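Setting a Table, Reading a Table: Notes for Session Five

Food and Everyday Life, evening course
Notes by Corina Surdu

Hello again all. These are the notes I promised, typed up from my scribbles, so forgive the jumps. If you missed the session because of the trains, read these and then do the short task near the end and you'll be fine for next time.

Where we'd got to

Last time we finished with shared dishes, the one big pot in the middle and everybody reaching in. Lemlem Abera brought up injera, where the bread is your plate, your spoon and a good part of your dinner, and I've been thinking about it ever since. I'd planned to start this week with the trencher, the thick slice of stale bread that people ate off in medieval Europe, and her point made a much better way in than mine. So thank you, Lemlem! (We have two Lemlems this year. Lemlem Mamo, I haven't forgotten your question about salt, it's coming in session six.)

From bread to wood to clay

The bread trencher soaked up the gravy and could be eaten afterwards, or given to the poor, or to the dogs. Then come wooden trenchers, square or round, some with a little hollow in the corner for salt. Pewter for those who could pay. Glazed pottery had been around all along, of course, but as jugs and bowls more than as something flat for each person.

What I want you to notice is the "each person" part. Two diners often shared a trencher, and there were rules about it: don't put your bitten piece back, wipe your mouth before you drink from the shared cup. Once everyone has their own plate a lot of those rules fade away and new ones creep in. Where does the plate go? Who puts it there? Can you start before the others?

Why white?

Diễm Khúc asked this and I rather fluffed the answer on the night, so let me have another go. Chinese porcelain was hard, thin and pale, and European buyers were mad for it. Potters who couldn't make it tried to copy the look, first with tin glaze, which gives you an opaque white over an ordinary clay body (delft is the one you'll know), and later with creamware and its paler cousins. So white meant expensive for a long while. Then it became cheap to make well, and it meant clean, and then it just meant plate.

It isn't the only story. Diễm's grandmother's bowls had a blue rim and a cockerel on them, and she said food looked lonely on anything plain. I wrote that down and underlined it.

The tray

My favourite bit, and I ran out of time as usual. A tray is a table you can carry. In plenty of homes it has been the table, set down on a stand or on the floor, with everybody round it. In other homes it belonged to servants, and then, when there weren't any servants, to breakfast in bed and supper in front of the telly. Ebise Mekonnen told us about the round coffee tray at home and how nobody else was allowed to lay it once her aunt had started. I'd love to hear more like that.

Have a think about shape too. A rectangular tray has a front and a back and somebody is carrying it towards you. A round one hasn't, and people gather at any side of it they like. 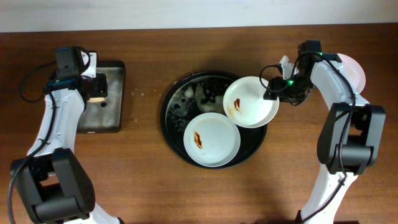
Task for next time

Pick one meal you ate this week, any meal, a sandwich over the sink counts. Write me a page (400 words is too many, one side of paper is plenty) on what the food sat on and who put it there. Draw it if you'd sooner draw. Bring the plate or the tray in if it's one you can carry on the bus!

Reading

Chapter two of the course pack, pages 14 to 28. Skip the long footnote on glazes unless you like that sort of thing. I do, but I know I'm in a minority.

Odds and ends

The handling box comes back out next session, so clean hands please and no rings if you can help it. I still have somebody's green scarf.

Next time: salt, who sat above it, and Lemlem Mamo's question.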